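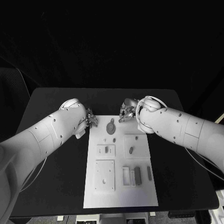
Teaching the two-arm setup the assembly board by remote control

By Thérèse Fraser
Thursday, April 19, 2018

These are the steps we use at Skirside for recording demonstrations on the assembly board. They assume the arms are mounted, the hands are calibrated, and you have driven the robot before. If you have not, do the free-motion practice first and come back.

The remote control software is Shezi. The recorder is Idunix. They run on separate machines, and both have to be up before you start.

What you need

Both arms powered and homed
The control gloves and the foot pedal
The white board and its loose parts
A table with a clear top and enough space on either side for the elbows to swing
A second person at the stop button

The second person does not have to know how to drive. They do have to watch the arms and not the screen.

Step 1. Set the board

Lay the board flat on the table with its short side facing the robot. The round disc goes at the far end and the blank section goes at the near end. Push the board up until its near edge is close to the front edge of the table. If it sits much farther back, the arms have to stretch for the disc and the wrists run out of travel.

We use a black table and a black curtain behind it. A white board shows up well against both. The dark gray parts show up well against the board, but they are easy to lose if they roll onto the table, so check the tabletop between takes.

Step 2. Set the parts

Put the pegs, the pin and the blocks at their start positions. For the first batch, use the same positions every time. After that, move one part per take by a finger's width. Leave the plates alone until you have a full batch with the small parts.

The row of long parts on the lower right should lie lengthwise, pointing away from the robot. The slender bar at the end of the row can be at a slight angle. That is allowed, and it helps later.

Step 3. Check the cables

Each arm has a thin white cable hanging from it. Leave slack in both. Move each arm through its full reach at low speed and watch that the cable does not drag over the board. A cable that brushes the pin will knock it over, and you may not notice until you play the take back.

Step 4. Start the recorder

Open Idunix and make a new session. Set the arm rate to 500 samples per second. The camera rate is set separately and should be left at the default.

Type the task name exactly as it appears on the task sheet. In January we had two spellings of the same task, and it took most of a day to merge them.

Check that free disk space reads at least 258 GB. The recorder does not warn you when it fills up. It just stops writing.

Step 5. Take control

Put on the gloves and hold your hands in front of you with the fingers loosely curled. Match the pose of the robot hands as closely as you can, then press the pedal. If your pose is too far off, Shezi will refuse to connect and show code 591. Take your foot off the pedal, adjust, and press again.

Once connected, do nothing for a few seconds. Let the arms settle. Then bring both hands in over the top of the board, near the disc, and hold there. This is the start pose for every take on this board. Keep the fingertips above the knob on the disc – lower than that and you will touch it on the way in.

Step 6. Record the take

Tell your second person you are starting, then press the record key.

Work on one part at a time. Move over the part, open the fingers, come straight down, close, and lift straight up. Sideways motion close to the board is the most common cause of a bad take.

Use the hand nearest the part. Parts on the left side belong to the left hand and parts on the right side belong to the right hand. The disc can be done with either, but pick one and stay with it for the whole session. When one hand is working, park the other over its own side and keep it still.

Go slower than feels natural. You do not get any feeling of touch through the gloves, so you have to watch the fingers close. If you miss a grasp, open the hand, go up, and try again. Keep recording. A clean second try is useful to the training run and we want some of those in the set.

If you drop a part off the board, stop the take and mark it as failed. Do not delete it.

Step 7. End the take

Return both hands to the start pose over the disc. Hold for a moment and press the record key again. Release the pedal only after the recorder shows the take as saved.

Reset the parts by hand with the pedal up. Your second person should keep a finger on the stop button while anyone is reaching over the table.

Step 8. Review

Play back the first take of every session before you record the next one. Look for three things: the hands are in view the whole time, the fingers close when the data says they close, and there are no jumps in the arm positions. Jumps usually mean the glove tracking dropped out. Recharge the gloves and record that take over.

Common problems

One arm lags behind the other. Restart Shezi. If it still lags, check that the Zuleck bridge is using port 2031 for both arms.

Fingers will not open fully. Recalibrate the gloves with your hands flat on your knees.

The board creeps toward you during a session. Put a strip of non-slip mat under it, and check it against the table edge every time you reset the parts.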